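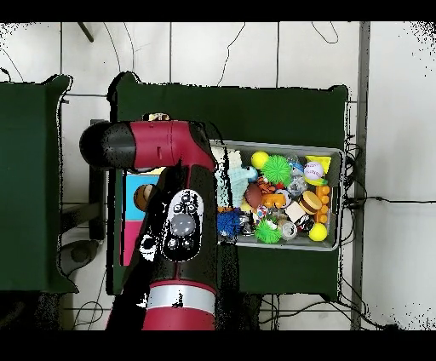
Zistitz to Publish Picture Book About a Lighthouse Keeper's Missing Hat

Children's publisher Zistitz will bring out a new rhyming picture book by Védís Dalsgaard in October. "Eleven Steps to the Lamp" is for readers ages 3 to 6 and is illustrated by Apostolos Christodoulou.

The story follows Mr. Du, a lighthouse keeper who climbs to the lamp room every evening and finds one morning that his hat has gone. He looks in the boat, the bread oven and the goat shed, and asks each of his neighbors in turn. Every page ends with the same two-line refrain, and the text leaves out the last word so that children can call it out.

Dalsgaard wrote the first version as a bedtime poem for her nephew. It had 88 verses. Her editor, Hanne Sveinbjörnsson, asked her to bring it down to a length that could be read in one sitting, and the two of them worked on the cuts over a winter.

"I lost a whole family of seals," Dalsgaard said. "There was also a long part about soup. Hanne was right about the soup."

The finished book has 11 verses, one for each step in the title. Christodoulou painted the pictures in watercolor and drew the outlines with a dip pen. The hat is hidden somewhere in every spread, including the two at the front where Mr. Du is still wearing one very much like it.

It is the second book from the pair. Their first, "Sturnik," was about a bear who is afraid of snow. It came out as a small hardcover and was later reissued as a board book with four pages removed. A few readers wrote in to complain about the missing sledding page, and Zistitz says the new title will stay the same length in every format.

The first printing will be 1,000 hardcover copies, with a paperback planned for the following spring. The audio edition will be read by Halldóra Riis, who also narrated "Sturnik." Her recording includes a version with page-turn chimes and one without.

The Stostov bookstore will hold a launch reading at 2 p.m. on the day of publication. Dalsgaard will read the book twice, with a break in between, and Christodoulou will draw Mr. Du on request in copies bought at the store. Seats are free but must be reserved at the front desk. Children under 5 need to bring an adult.

Auður Ásgeirsdóttir, who runs the store's children's section, said school groups can ask for a separate morning reading. Teachers should contact her by the end of the month before publication and give the size of the class. A printable sheet with the refrain and a hat to color in will be sent to schools that book.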